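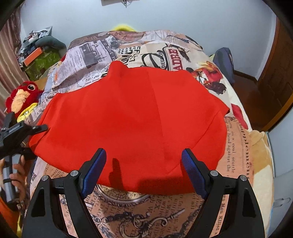
Laundry folding is the domestic activity of reducing clean textiles to flat, stackable shapes, usually so that they can be put in a drawer and unfolded again. It comes after drying and before putting away, two stages between which it is often left out altogether. The work may be done at a table, on an ironing board or standing up with the garment pinned under the chin, but in most homes the preferred surface is the bed.

The bed as a work surface

A bed offers a large area at a tolerable height and costs nothing extra, as the household already has one. It also has a built-in deadline, in that the owner will eventually want to lie down. Many households meet this deadline by moving the pile to a chair, from which it returns to the bed the next morning. Graziella Donati, in her household manual The Second Basket, calls this "the commute" and records one pile that made the trip 23 times before anyone opened a drawer.

Soft mattresses make poor folding surfaces. Cloth sinks, creases cannot be pressed down firmly, and anyone who sits on the edge tilts the work toward themselves. The bedspread matters too. A plain red shirt shows up well against a busy print, while a patterned shirt on a patterned spread may be folded with part of the spread inside it. Donati recommends a solid-colored sheet thrown over the bed for the occasion, which then has to be folded.

Spreading

Folding begins with spreading, the stage most often skipped. The cloth is laid out and smoothed from the middle toward the edges until its outline can be recognized. Cloth fresh from a dryer seldom cooperates. It tends to settle into a rounded lump with a corner sticking out somewhere unhelpful, and bunches at whichever side was put down first. Pulling on the corner generally moves the bunching to the other side.

Two people can spread a large piece faster than one, provided they agree on which way is up. Pieces with no obvious top, such as blankets and tablecloths, are turned until both parties lose interest.

Methods

The half fold brings one edge to the opposite edge and is repeated until the piece fits the shelf. It suits towels and flat sheets. The thirds fold, common in stores, turns both sides in toward the center and hides the sleeves, along with any evidence of how they were treated.

The Restberg fold, named for the boarding school where it was required of all 200 pupils, ends in a packet that stands on its edge. Former pupils are said to keep it up for life or to give it up within the week. Rolling is favored by travelers and is regarded by strict folders as a form of surrender.

Fitted sheets are treated in a separate literature. Donati gives them 12 pages and closes the chapter by suggesting a closet with a door.

Folding aids

The best-known aid is the hinged board, sold under names such as Skillard, which turns the sides of a shirt inward when its flaps are lifted. It produces identical rectangles and is itself awkward to store.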